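Fault 94, or how I spent a month blaming the wrong thing

The cell stopped again at 8 on a morning in July, which I know because I had just sat down with a coffee. Fault 94. The manual for our controller translates fault 94 as "grip position out of range," and then, in the box marked Corrective Action, it says "correct grip position." Thanks.

Some background for those of you who only come here for the bread posts. I look after one robot arm at Mancuso, and its entire purpose in life is to pick up a blue plastic part, stand it up over a fixture plate, and set it down where it belongs. Gemma Messina wrote the original program and named it Rilano, after no place I can find on a map. It had been behaving nicely until the spring, when it began to set parts down a little crooked. Then it began to let go of them early. Then it began to squeeze one against the plate and keep pushing, with the calm of a man leaning on a doorbell.

That last one is why I'm writing. A crooked part is a nuisance. An arm that believes it has arrived when it hasn't, and pushes to make its point, is how you end up with a bent finger, and I would like it to be the gripper's.

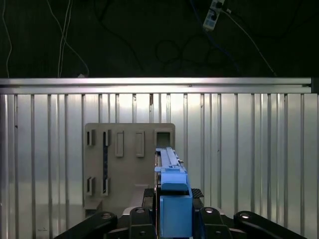
My first theory was the pads. They're textured, they wear, and replacing them makes you feel like a mechanic. I replaced them. Fault 94. My second theory was the plate, so I loosened it, squared it up, tightened it, and went home pleased with myself. Fault 94 by lunch. My third theory was Gemma, who has since moved upstairs and was very gracious about it on the phone.

Liliana Colombo found it, and she wasn't even looking. She had come down to borrow a hex key, took hold of one finger with the power locked out, and wiggled it. It wiggled back. One pivot screw had crept out just far enough to give the finger some play, and every time the gripper closed, the part ended up leaning by whatever amount suited it that day. The log had 1067 entries for it. I had read most of them as noise.

So the screw got threadlocker and a paint mark across the head, so I can see if it moves. I also dropped the force limit on the way down, which I should have done before anything else. If it meets resistance now, it stops and sulks, and a sulking robot is fine by me. Cycle time is slightly worse. The person who cares about cycle time has been told.

We're at 2687 cycles without a 94. Yesterday I got a fault 8, which the manual says is "other." Liliana still has the hex key.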